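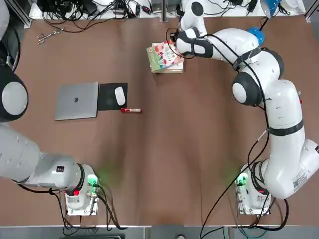

Two arms over a brown tabletop, with the right gripper above a stack of books.

Motion planning for two-armed robots

From the Prurkbridge Robot Software Notes, an encyclopedia kept by the people who use it

Motion planning is the part of a robot's software that works out how to get the arm from where it is to where you'd like it to be without hitting anything on the way. For two arms on one table it's called dual-arm or bimanual planning, and it's the bit of the job I'm fondest of, so please forgive me if this entry rambles (the entry on grippers is much better behaved).

I've written it mostly around the software we run at Prurkbridge, which is a planner called Mulley sitting on top of a controller called Zotow. Most of what I say should carry over to other set-ups, but where it doesn't I've tried to own up.

What the planner gets and what it gives back

You hand the planner a start, a goal and a picture of the world. The start is easy enough, as every joint can report its own angle. The goal is usually a position for the gripper, say a hand's width above the top book with the fingers pointing down. The picture of the world is the hard one, and I'll come to it.

What comes back is a path, which is a long list of joint angles, one set after another. A path has no timing in it. People new to this mix up path and trajectory all the time (I did for months!) and the difference matters: a trajectory is a path with a clock attached, so it says how fast each joint should be turning at each moment. Mulley makes paths, then a second step called the timer turns them into trajectories, and Zotow follows those.

Joint space

Planners don't think in terms of the table. They think in joint space, where each joint of the arm is its own direction you can move in. One arm pose, elbow and wrist and all, becomes a single point. A movement becomes a line from one point to another. It sounds horrid and it's lovely once it clicks, because "can the arm get there?" turns into "can I draw a line between these two points that stays out of the bad bits?"

The bad bits are all the poses where something touches something. Nobody can write them down in full, so the usual trick is to throw random points into the space, throw away any that collide, and join up the ones that are left until start and goal are connected. This family is known as sampling-based planning. Mulley grows two trees of points, one from each end, and stops when they meet. On an ordinary reach over a fairly clear table ours finds an answer in almost 40 milliseconds. Put a few awkward things in the way and it can take far longer, and now and then it gives up.

Random points also mean you get a different path each time. Visitors find this unnerving. Ask for the same reach twice and the elbow may go up the first time and out to the side the second. You can fix the random seed while testing, and I'd urge you to, or you'll chase a bug that only turns up after lunch.

Two arms at once

There are two main ways to plan for a pair of arms.

The first is to treat them as one big robot. All the joints of both arms go into a single space, and a point in that space is a pose for the whole pair. This is the honest way to do it and you never get the arms hitting each other on paper. It's also slow, as every joint you add makes the space a great deal bigger.

The second is to plan for one arm while pretending the other is furniture. Plan the right arm with the left one parked, then plan the left arm against the finished movement of the right. It's quick and it works nicely when the arms take turns. Where it falls down is when both want the middle of the table, and you get the planning version of two people in a narrow corridor.

Mulley does the second by default and falls back to the first when that fails. Hüsnü Bilgin wrote the fallback and still thinks the default is cheating. We've had this argument more than once and I don't expect to win it.

Holding one object with both grippers is a different problem again, as the arms then have to keep a fixed distance from each other all the way along. See the separate entry on closed chains.

The scene model

The planner only avoids what it's been told about. Its idea of the world is called the scene model, or the collision scene in older notes. The table goes in as a flat box. So do the shelves beyond the far edge. The arms go in as simplified shapes, a bit fatter than the real thing.

Things lying on the table come from the depth camera. Tall things are easy. A stack of books is a joy, really, a nice solid block with a top you can measure. Thin things are misery! A mouse pad or a closed laptop barely rises above the surface, and a marker can vanish into the noise altogether. Mulley drops anything lower than 8 millimetres unless you tell it otherwise, so if you're working low over a pen, tell it otherwise.

Stacks have a trap of their own. If the top book is turned a little so that its corners hang over the one below, a camera looking down sees only the top cover and assumes the whole block is that shape. The planner is then being too careful at the sides, which is fine for reaching over and annoying for reaching in. Nurhan Sarıgül added a setting that splits a stack into layers when it can see an edge. It's off unless you ask for it.

Then there are cables. I've never met a planner that handles them well. A cable looped along the outside of an arm moves whenever the arm does, it isn't quite where it was last time, and it can catch on things that the arm itself clears by miles. We pad the arm shapes by 20 millimetres and limit how far the wrist may turn in one go, so it can't wind itself up. That's a bodge, and every lab I've visited has some version of it.

Smoothing

A raw path from a sampling planner looks like a drunk walking home. It gets there, with detours. Smoothing picks two places on the path, tries a straight line between them, keeps it if nothing collides, and repeats until it's bored or out of time. Corners are rounded off afterwards so that the joints don't have to stop dead.

Do check for collisions again after rounding. An early version of Mulley didn't, and Zübeyde Akyol found it by replaying old logs in the simulator: 3,178 saved paths, and a handful of them clipped the table on a rounded corner that the original had missed. The check has been in ever since and costs very little.

Following the plan

Zotow takes the trajectory and sends targets to the joints. If the arm falls too far behind where it should be, it stops and reports a tracking error. It doesn't replan by itself. Anderson Magalhães has a branch where it does, with a fresh look from the camera first, and I'm hoping it gets merged by December.

When a plan fails

The error message is nearly always "no path found", which tells you nothing. These are the causes I look for, in the order I look for them:

The start pose is already in collision, usually because of the padding.
The goal can't be reached at all, so ask for the inverse kinematics on its own first.
The scene has a ghost in it, something the camera saw earlier that has since been moved.
The other arm is in the way.
The time limit is too short.

Harasym, our scene viewer, will draw all the collision shapes over the camera view, and a ghost box shows up at once. Saadet Ersoy wrote the page on setting it up.

See also: Closed chains; Depth cameras; Grippers; Inverse kinematics; Time scaling; Zotow error codes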